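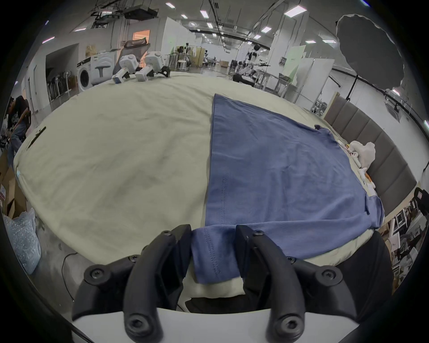

Blue short-sleeved T-shirt on the sheet, double-stitched hem.

Trukthorpe Upholstered Bed with Zelico Sheet Set

The Trukthorpe is a large platform bed with a gray padded headboard. It is sold as a frame and headboard only, or with a Zelico sheet set in your choice of color. Mattress sold separately.

The headboard has vertical channel-tufted panels that run from top to bottom. It bolts to the frame with 6 bolts, supplied in the hardware bag along with the wrench. Two people can put the bed together in under an hour. Leave the bolts finger-tight until all of them are started, then go back and tighten each one.

Headboard care: vacuum the channels with a brush attachment once a month. Blot spills with a dry cloth first, then use a damp one. Do not use bleach or solvent cleaners on the fabric.

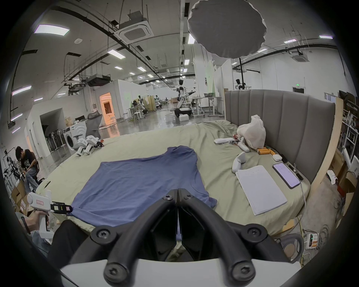

T-shirt spread flat on the sheet, collar to the far side, with the gray headboard to the right.

Zelico sheets are a cotton blend and come in pale sage or cream. The fitted sheet has elastic on all four sides and takes mattresses up to 13 inches deep. Wash warm with similar colors and tumble dry low. The sheets are not treated for wrinkle resistance. If you want a smooth finish, take them out of the dryer while slightly damp and pull the corners tight when you make the bed.

Many customers fold laundry on the bed, and the large size gives you room to lay a shirt out fully with the sleeves open. The platform sits low, so taller users may prefer the leg kit, which raises it 4 inches. The leg kit fits all current Trukthorpe frames.
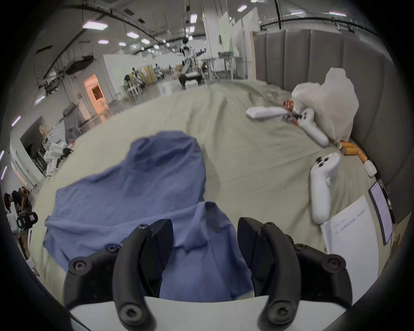

Blue cloth in folds on the sheet, before a gray headboard with vertical channels.

Weight limit is 1,000 pounds, spread evenly, including the mattress. Do not stand or jump on the slats. A center support rail is included and must be installed for the warranty to apply.

The frame ships in 4 cartons. Check the carton labels against the packing slip before you open anything. Missing hardware is sent free of charge for the life of the warranty.
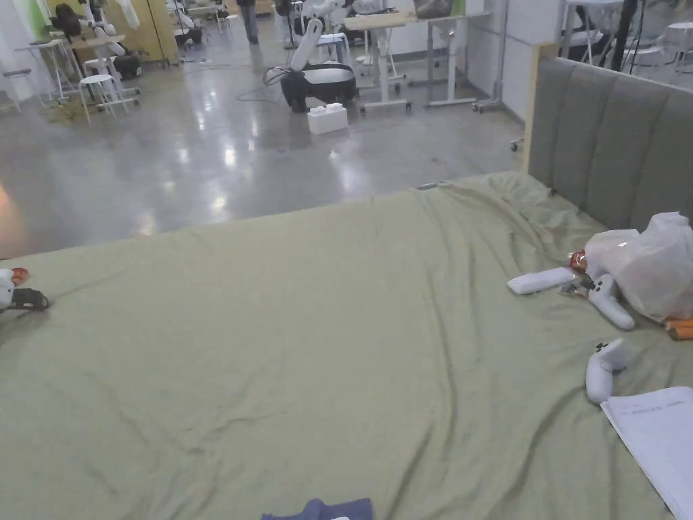
Sheet color can be changed at any time before the order ships. Sage is the color we sell most of in the Zelico range, and it goes well with the gray headboard. Expect long creases across the middle and toward the headboard when the sheet has been pulled on without smoothing. Extra fitted sheets are sold singly in both colors.

Frame and headboard: in stock
Leg kit: in stock
Zelico sheet set, sage: in stock
Zelico sheet set, cream: back in August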